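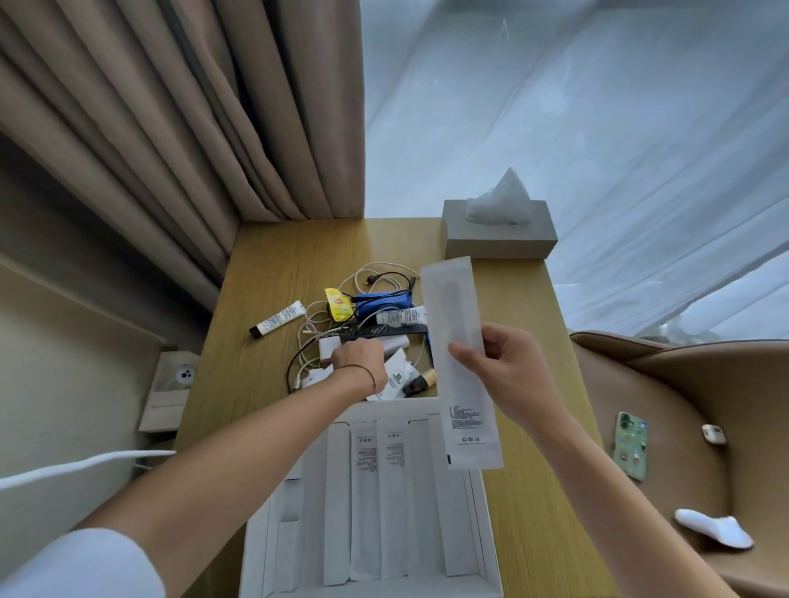
Desk Sorting, Corner Room: Gallery

Last updated August 18, 2025

This page belongs to the small-items section of the Stelldale room guide. It covers the corner desk, where travel items, chargers and toiletries collect between trips. The text was compiled by Deisy Huaranga and checked by Tâm Phí. Storage references (Ukgate drawer, Nông shelf) follow the floor plan in the first section of the guide.

Paper sleeves
The long white sleeves go with the compartment box. They are translucent, so the outline of the contents can be checked against the light without opening them. Small black text is printed on each, and the sleeve held over the desk also carries recycling symbols. Sealed sleeves return to the box, one per slot. Opened sleeves are discarded.

Compartment box
White cardboard, open top, narrow divisions. Two sleeves are in place and the slot on the left is empty. The box is stored upright. Do not use a free slot for pens or cables – the dividers bend and the next sleeve will not seat.

Cables
One white cable in loops, with a black cable wound through it. Separate these before anything else is moved. Find the plug end of the black cable first, then feed it back through the loops. Coil each cable on its own and fasten it with a strip of hook-and-loop tape cut to 18 cm. Coiled cables go in the Ukgate drawer, left side.

Chargers
The white charger and adapter are kept with the cables they fit. Read the output rating on the housing before pairing. Units with no matching cable are held until December, then sent for electronics recycling.

Tubes and bottle
Two white tubes, one with a black cap, and a small brown bottle, also capped in black. Tighten all caps and wipe the threads. These items are stored upright on the Nông shelf, away from the chargers.

Comb and pouch
The black comb is returned to the wash bag. The blue pouch has a zipper and is reserved for travel adapters. Empty it fully before repacking.

Tea and printed matter
The yellow Lipton sachet goes back to the kitchen tin. The white card with the QR code is filed with the appliance papers in the Fidard folder.

Left in position
The gray tissue box stays at the back right corner of the desk. The wall outlet below the left curtain is kept accessible – no bags or boxes in front of it.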